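Pavow Hand Project: Interim Report, Section 4

4.1 The dropped card fault

Group members: Indira Reddy, Jagadeesh Varma, Leilani Baptiste
Supervisor: Aravind Nair

Our task was to pick up a thin plastic card and pass it to a person without letting go early. In January the hand began opening by itself during the pass. The first time, the card fell and Leilani reached in to catch it while the arm was still moving. She was not hurt, but we stopped work for the day and wrote up the incident.

The log had 3,539 grip readings from that session. Jagadeesh plotted them and found 7 gaps, each 500 milliseconds long. In every gap the controller received no force value, treated that as zero, and ran the release routine.

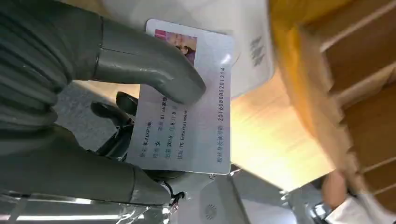
Figure 6. Card held between the upper and lower fingers.

We first blamed the fingertips, because a card gives them very little to hold. Changing the grip force to 75 percent made no difference. Indira then moved the sensor cable by hand with the arm powered down and the logger running, and the gaps came back. The connector had a cracked pin.

4.2 Changes made

The connector was replaced. The controller now holds its last position when a reading is missing and sounds a tone. We also added a rule that hands stay out of the work area until the arm has stopped — this includes catching dropped objects.

We have not yet tested the new code with a cable that fails partway through a pass. Latrice Mbeki has offered to help us build a switch for that test.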